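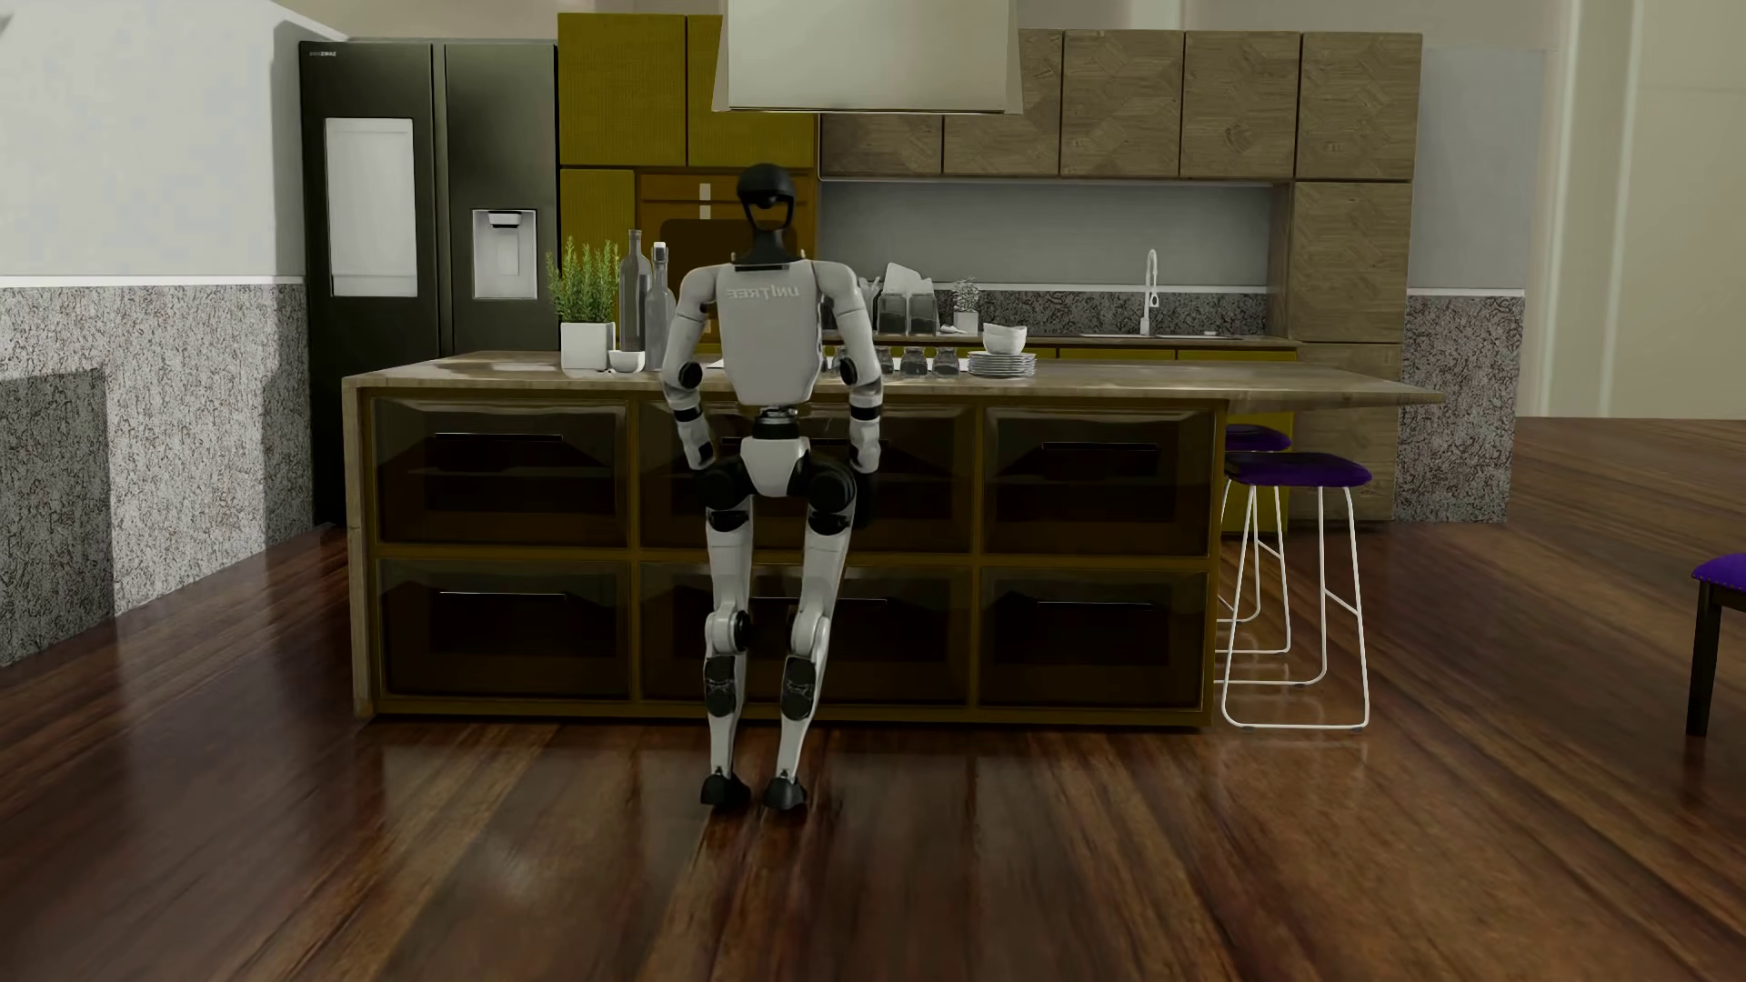

Navia Kitchen Routines by Karkley

Navia takes on the clearing and restocking that eats up a break room shift. Plan and rehearse every routine in the simulated kitchen first, then hand it over – your crew keeps the cooking and the guests!

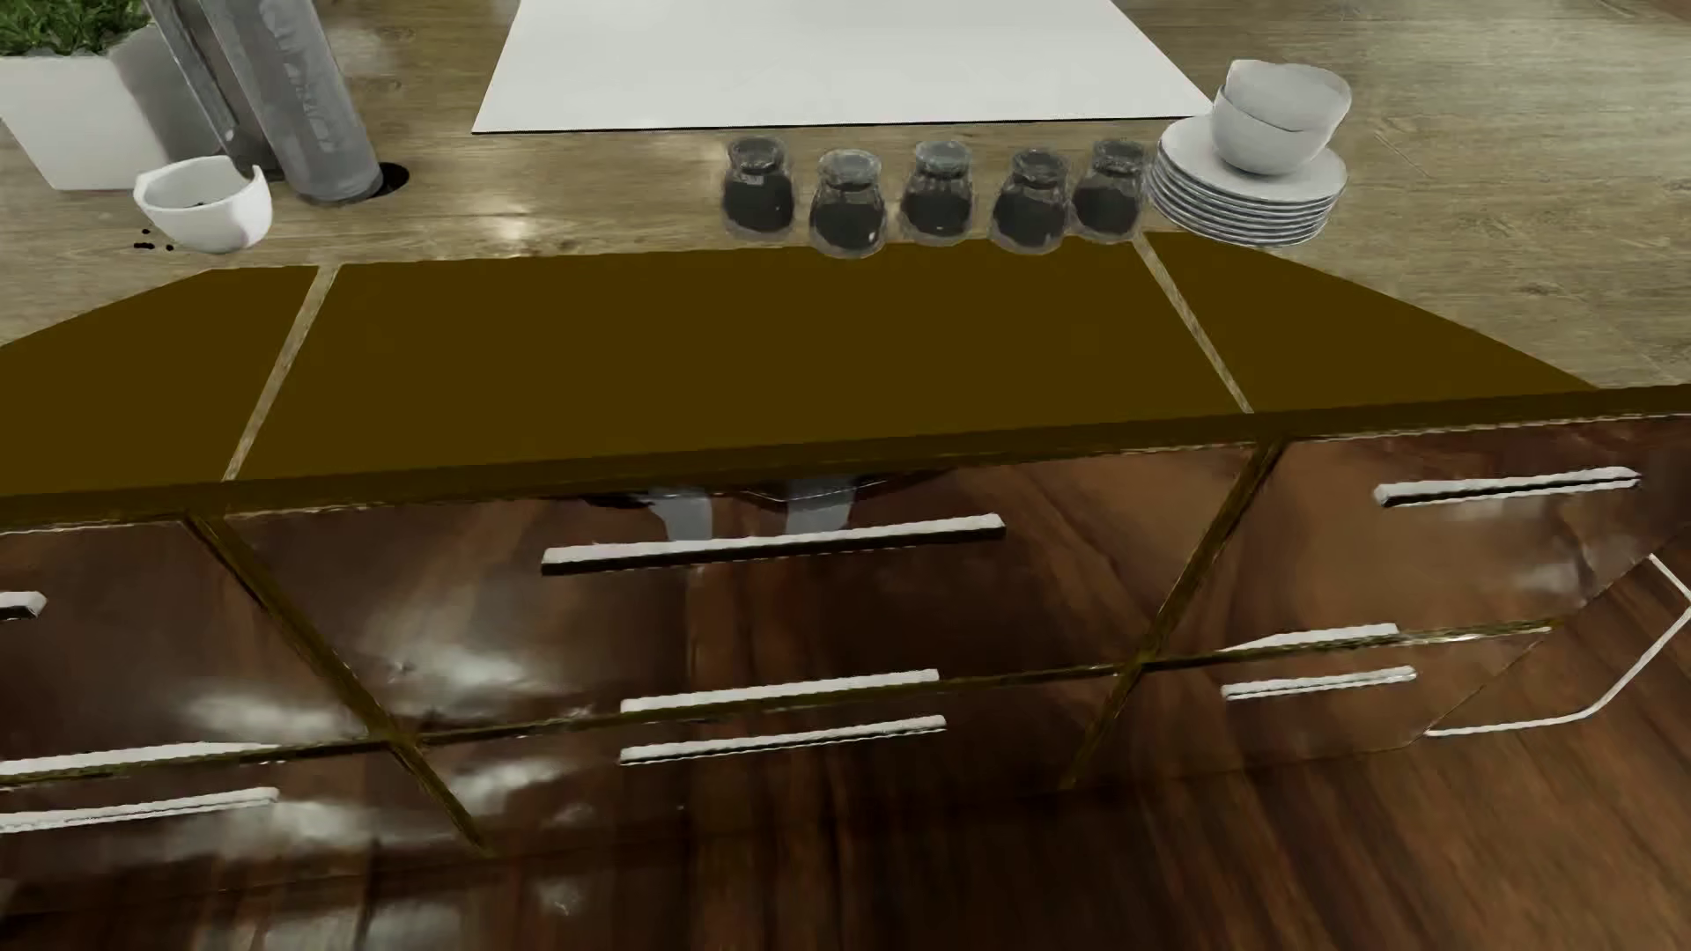 Reading time: 3 min

Plates, bowls and small glass jars all get their own routine. Brenda Paredes runs lunch for our pilot site and loves it: "I used to stay late for the dishes. Now I train new cooks."

Includes 19 ready-made routines
Setup help from Tamer Azar
Seller: Tokarz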